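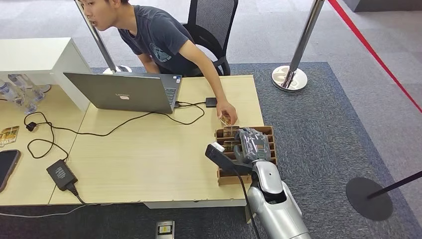
Sorting Month, part 2: the slotted box, the long table and the great cord problem

Those of you who read the January letter (thank you, and thank you too for the notes about the soup recipe, which I will get to at the end) will remember that we had decided to sort the whole of the Nilto collection by hand. If you didn't read it, the short version is that Nilto is our name for the small cards and tiles that go with the lending games at the Gulville Games Shelf, the ones that live loose in bags and tins and, in one sad case, an old tea caddy with no lid. They had never been put in order. People borrowed a game, brought it back, and dropped any strays they found under the couch into whichever bag was nearest the door, and that went on for years.

So now we are sorting. The official tally, from the inventory sheet that took us most of the month to fill in, is 3,847 pieces. I had guessed a good deal lower and lost a plate of lemon bars over it.

I want to tell you mostly about cardboard, I'm afraid, since cardboard is what I have been living with. When we started we used muffin tins. Muffin tins look like such a good idea! You lay out four of them and you feel terribly organized, and then you try to pick one flat little card out of a round metal cup with your fingertips, and you chase it around the bottom like the last pea on the plate. After the muffin tins came egg cartons, which were a bit better for the round counters and hopeless for anything square. Then there was an evening with envelopes. I would like to draw a curtain over the envelopes.

What we have settled on is the plain brown divided box, the kind with thin strips of cardboard slotted across each other to make a grid. You have all seen them holding glasses or jars when somebody moves house. The ones with narrow slots are the ones to get, because a card or a tile will stand up on its edge in a narrow slot and show you its top, and you can pinch it and lift it straight out. In a wide slot it flops over and you are back to chasing peas. We cut down a few wide ones by adding extra strips from cereal boxes, and those have held up nicely so far, although they do bow in the middle if you get greedy and pack them full.

If you are thinking of making your own, and several of you have said you are, my notes go like this.

Measure the biggest piece first and make every slot to fit that one. I did it the other way around on my first try and ended up with a beautiful box that would hold everything except the thing I had made it for.

Cut the notches a hair wider than the cardboard is thick. Tight notches look neat for a minute and then tear when you push the strips together.

Keep the strips a little shorter than the piece is tall, so the top of it pokes out where fingers can reach. My thumbs are not small and I speak with feeling on this point.

Leave one whole row empty. You will want it for the oddities, and there are always oddities. Ours currently include a wooden pig, a button, half of a raffle ticket and what I am nearly sure is a piece from somebody's window blind.

Write on the outside of the box in pencil. We wrote in marker on the first two, changed our minds about the order, and they now look like something a ransom note was practiced on.

As for where the box goes on the table, put it near the front corner by whichever hand you use, and lean over it. Sitting bolt upright and holding your arm out is fine for ten minutes, and after that your shoulder starts sending letters of complaint. I have tried it from every side by now and I come back to the corner every time. The pieces you are working on can sit close by in a shallow dish, and your drink can go somewhere far, far away. We lost eleven Brakeo cards to a cup of cocoa. They dried, more or less, and they smell wonderful, but you could pick them out of a deck blindfolded.

That brings me to the table. We use the long light-colored one because the dark one hides everything, and a small brown tile on a dark brown table may as well be on the moon. A pale top is better, though the little tan pieces can still play tricks on you if the table has a wood grain to it. A couple of sheets of plain white paper under your hands fixes that. A bath towel also works and has the great advantage that dropped pieces don't bounce, and the disadvantage that it looks as if you are about to wash a dog.

Now, cords. I asked at the last get-together what everyone found hardest, expecting to hear about eyesight or patience, and the answer that came back from all sides was cords. We look up piece lists on a laptop as we go, and everybody's phone seems to be charging all the time, and before you know it half the tabletop is black loops. A laptop alone wants its cord and its adapter, and then a phone wants another, and each of them curls about exactly where you were going to put your elbow. I caught one with my sleeve in the first week and took an entire row of sorted sea tiles with it to the floor. You will be glad to hear I said only "Oh," although I said it several times.

I have been trying out remedies ever since. Taping the cords down worked very well until it was time to peel off the tape. Running everything off the back of the table is lovely if your cords are long enough, and mine were not. The best arrangement so far is simply to give the cords one half of the table and the sorting the other half and to be strict about the border. Laptop and phones and adapters on the left, box and pieces on the right (swap it over if you are left-handed), and nothing crosses. If a cord has to drop off the front edge, let it drop on the laptop side, well away from where you will be getting in and out of your chair. And do turn the phone face down. You would be amazed how many tiles have gone into the wrong slot in the half second it takes to see who is calling.

On the subject of chairs, bring your own cushion if you like a cushion. The mesh-backed office chairs are very comfortable to lean back in, only nobody who is sorting leans back, so you spend two hours perched on the front few inches with that fine tall backrest doing no work at all. I get up every so often and walk to the window and look at the parking lot. It does help.

Water bottles can stand at the back corner of the table, all together in a bunch, lids on. Please put your initials on yours. At the end of the last session there was a whole family of clear bottles with an inch or two of water in each, and they all went down the sink in the end, with my apologies to anyone who was coming back for theirs.

So where does it all stand? The Brakeo decks are finished, cocoa cards included, and they are back on the lending shelf with new rubber bands. The sea tiles have been sorted twice, for reasons given above. The three tins marked "misc." turned out to be nearly all from the same train game, which was a very happy afternoon, and that game can now be played properly for the first time since I joined. What remains is a set of 211 tiles that do not seem to belong to anything we own. They are small and plain with a little notch along one side, and I have been through every rule book on the shelf looking for them. If you once gave us a game, or lent us one, or even had one in the back of your car while you were giving somebody a ride, would you please have a think? I have put a few in the glass dish by the sign-out book so you can handle them. Somebody must know.

We could also use more boxes. Our goal is 40 of the divided kind, enough for each game to have one of its own with a few left over for the new arrivals, and we are a good way short of it. The grocery on the corner has been kind about setting theirs aside, but they fold them flat and the strips often get lost. If you are unpacking glassware or happen to be near a recycling bin at the right moment, please think of us. Clean and dry ones only, and if there is a choice, the ones with narrow slots. Spare strips with no box around them are welcome too and can go in the basket under the coat hooks.

The next sorting afternoon starts at two and runs until the light goes or the cookies do. You don't need to know the games. You don't need to stay the whole time, either, and some of our best work has been done by people who were waiting for a bus. Children who can be trusted not to eat a tile are welcome, and there is a tin of the big chunky pieces set aside for them at the low table.

About the soup. Yes, it was meant to say one teaspoon of the red pepper and it said one tablespoon. I am so sorry. A few of you wrote that you liked it that way, and one of you said it cleared up a cold, but please correct your copy before you serve it to guests. The lemon bar recipe will be in next month's letter, and I will have a second person read it over before it goes out.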